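The second-run Puver chore jacket, and what changed

I have owned the Puver chore jacket in navy moleskin since the first run sold out, and I bought the second run in September to see whether the complaints were fair. The complaints are that the cloth is thinner, the collar is wrong and the blue is a different blue. Two of these are correct. The third depends on what you mean by wrong.

For anyone who skipped the earlier posts: the first run was cut from cloth woven by Plemholm and sewn by Conceição. The second run is also sewn by Conceição. The swing tag no longer names a mill. Puver's product page says "European moleskin," which covers a lot of looms.

I weighed both jackets in the same size, with buttons on and nothing in the pockets. The first run is 880 grams. The second is 242 grams lighter. Some of that is the lining yoke, which has been dropped from the second run, and some is the inside pocket, which is now a single layer. The rest has to be the shell. You can feel it at the hem, where the old jacket stands away from the hip and the new one follows it.

Moleskin is a satin weave with a dense filling, brushed on one side. The density does the work. It blocks wind, it takes a crease slowly, and it wears to a shine at the elbow and the pocket edge before it wears through. A lighter moleskin gives up some of the first two and reaches the third sooner. It is also more comfortable indoors, and I suspect that is what the customer emails asked for.
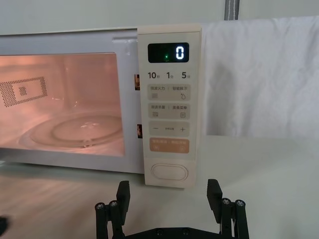

Color is the harder question. Both jackets are piece-dyed and sold as navy, and in daylight by the window they are close enough that I had to check the labels. The difference shows under warm light. The first run holds its blue and goes slightly green at the folds, while the second drifts toward purple. If you want to try this at home, pick the warmest lamp you have. Something like the pinkish-orange glow behind a microwave door is the extreme case, and a sleeve held next to it will tell you more about the dye than an afternoon under a white ceiling fixture. The trade word for this is metamerism: two fabrics match under one light and part company under another. It is normal between dye lots. It matters only if you own the matching pants, which I do.

So the first-run pants and the second-run jacket are a suit in the morning and separates by dinner. I have stopped wearing them together.

The collar is a drafting change. On the first run the collar was cut in one piece with a shallow stand, and it rolled open on its own by the end of the first winter. The new one has a separate stand with a line of topstitching along the join. It is neater. It also stays up when you want it down, and the undercollar is cut on the straight grain, so it has no reason to curl over. I pressed mine flat with steam and a damp cloth and it held for a few days of wear. 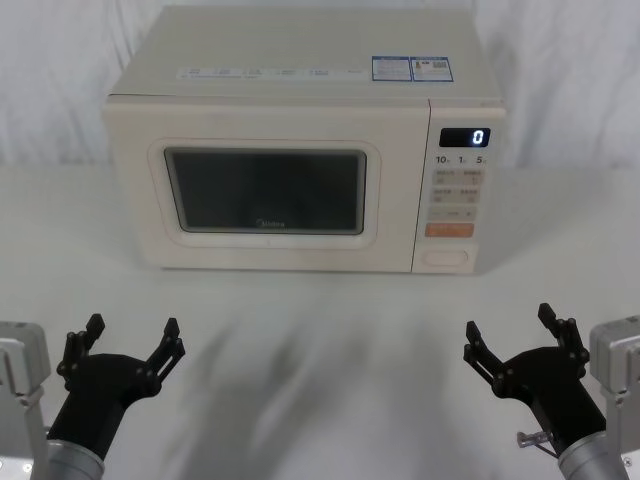

Construction

The main seams are still flat-felled, sleeves included. Stitch length on the body is the same as before as far as I can tell by laying one jacket over the other. Thread is polyester core with a cotton wrap on both. I burned a tail from each to confirm – cotton ash on the outside, a hard bead in the middle.

The pockets are where I would complain. On the first run the patch pockets had a folded facing inside the mouth and a bar tack at each top corner. The second run keeps the bar tacks and drops the facing, so the tack is now anchored in two layers of lighter cloth where it used to have four layers of heavier cloth. If you put your hands in your pockets when you walk, that corner takes the load of both arms. I expect it to be the first thing to go. A small square of cotton tape behind each corner, hand-sewn from the inside, would fix it, and I have done this on mine.

Buttonholes are better. The first run had them cut before stitching and they frayed within a season. These are stitched first and cut after, with a gimp cord under the edge. The buttons are the same urea buttons with the same rim.

Washing

Both jackets went through the same cycle, cool water, inside out, line dried. The first run had long since finished shrinking and did nothing. The second came up a little in the sleeve and not at all in the chest. Buy for the sleeve.

Dye loss was modest. The rinse water was pale blue and a white handkerchief in the same load came out gray, so wash it alone until that stops.

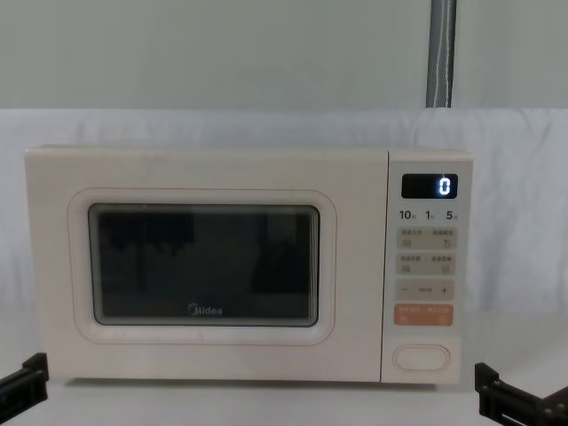
Po-yen Chung wrote to me after my first post on this and disagreed with most of it. The older jackets, in Chung's view, were overbuilt for what they are, and people compare a new jacket with one that has had years to soften, forgetting how stiff the old one was out of the bag. Chung also thinks the separate collar stand is closer to the French pattern both jackets borrow from. I looked at the vintage piece I keep for reference, and that one does have a separate stand, although the undercollar is on the bias. I will give him or her half of that point. 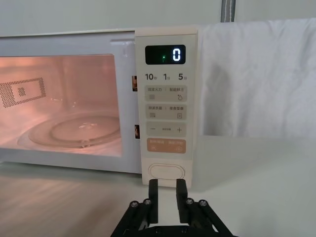

Photos: author's own, 02/10/2025

On price: the first run was 200 at Sitavby and the second run is the same. Holding the price is a choice, and the weight of the jacket is probably where the difference was found. I would have paid more for the old cloth, but I can see that a shop selling to people who want one jacket for the office and the train would come down on the other side.

If you have a first-run jacket, keep it and mend it. If you have neither, the second run is a decent mid-season layer with good buttonholes and weak pocket corners. Sitavby still had the brown in most sizes when I last looked. I have not handled the brown, so I can't say whether it shifts under warm light in the same way.

Next post will be on replacing the cuff facing on the old one, once the tape arrives.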